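Why does paint never match the tin?

You choose a blue. You paint the wall. You stand back, and somebody has swapped your blue for a different one while you were washing the brush.

Don't blame the brush. Colour is a slippery thing, and a lot of it happens inside your head.

Start with light. Sunlight looks plain, but it is a mixture of all the colours of the rainbow. When it lands on something blue, the blue part of the light mostly bounces off and the rest mostly gets soaked up. The bounced light goes into your eye, your eye sends a message to your brain, and your brain announces "blue" as if it had done all the work.

Change the light and you change what bounces. A cloudy afternoon in November gives a cool, greyish light. Many light bulbs give a yellower one. The same wall has to put up with both.

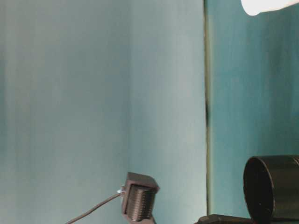 Two blues side by side: a pale greyish one and a deeper teal.

Neighbours matter too. Put a grey square next to a bright orange one and the grey may start to look a little blue. It hasn't changed at all. Your brain compares colours with whatever is next to them, a bit like feeling tall at a party for toddlers.

Try it yourself

You will need a sheet of blue paper, scissors and 30 minutes when you ought to be tidying your room.

Cut two squares from the same sheet. Lay one on something white and the other on something black. Do they look the same?

Now take both to a window, then put them under a lamp. Write down the name you would give each colour. Paint makers do this for a living, which explains why there are so many names for beige.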